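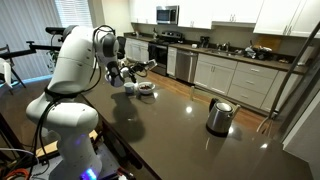

*The arm at the counter, with a mug, a bowl and the kettle.*

I love our robot arm. I also think we budgeted for it like people buying a couch! We had one big number, the arm, and then a line called "misc" that I typed in myself back in December (sorry, Shirin).

Well, misc ate us alive. Look at how much of that setup is stuff other than arm: the platform, the cables strapped along it, the gripper. My spreadsheet had 8 rows when we signed with Prustaten. It now has 354, and almost half of them are things you'd find in a drawer.

So my opinion, for whoever is planning the second Elow kitchen, is to price the job before you price the robot. Write down what it has to pick up, where it'll be bolted, who's going to fix it on a Friday night. Then go shopping. Selamawit Zeleke thinks I'm being gloomy and that you learn the small stuff by buying it, and sure, we did learn! But I'd take a cheaper arm and a real parts budget over the fancy one any day, and I'd keep 2 months of spares money where I can't touch it.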